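Who Makes the Creaks? How Spooky Movies Get Their Sounds
14/04/2023
3 min read
30 shares

I love a good haunted house movie, and my favorite part is the noises. The creaky stairs! The door that groans! Most of them were added long after the actors went home, by a person called a Foley artist, who stands in a quiet room watching the movie and making sounds to match.

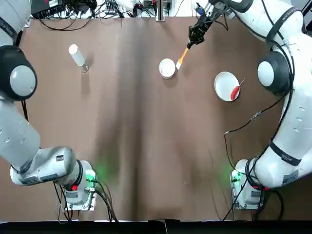 Foley artists have to think about every little thing on the screen, even things that don't seem noisy at all. A glow is a good one to try. Look at the green light shining on the brown tabletop – what would you want it to sound like? I'd go for a low hum, and maybe a tiny buzz for the red button.

Footsteps are the big job. When I visited the Pravness sound studio, a Foley artist named Radomír Hudec showed me a shelf of shoes and a row of little floor pits filled with gravel, sand and old boards. 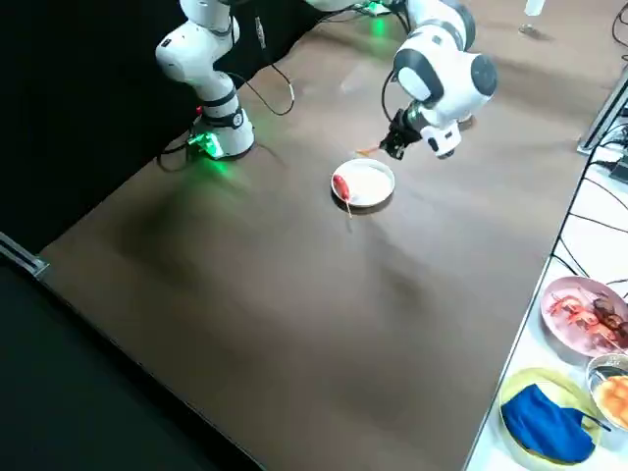
He put on a pair of heavy boots and walked on the spot, watching a vampire cross a graveyard. Every step landed exactly on time. For the movie they were finishing, Clitbridge, he made 663 separate sounds, and the storeroom next door holds over 2,000 props (I wanted to touch them all).
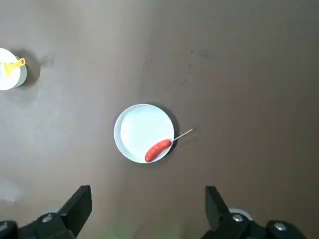

A round white plate on the tabletop.

Food is handy too. Snap a stick of celery close to a microphone and it sounds like a cracking bone – ick! Cornstarch squeezed in a leather pouch sounds like boots crunching through January snow.

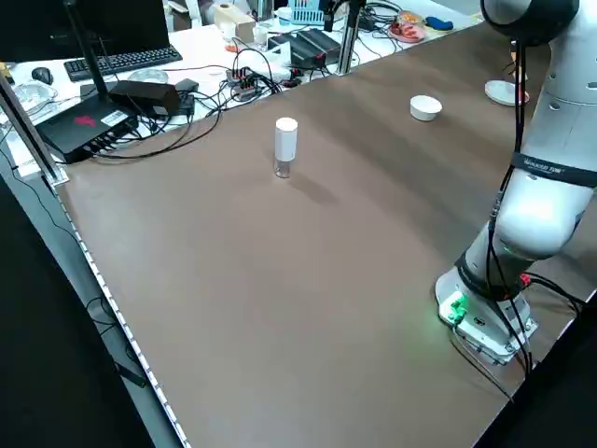
Why don't they just record the sounds while filming?
Microphones on a movie set are pointed at the actors' voices, so quiet noises like footsteps and rustling coats often come out too faint.

3 comments

mo_reads: We did the celery thing in class and everybody screamed

Arker: What did he use for bat wings?

TeaAndToast: My son now stomps around in my boots all day, thanks a lot!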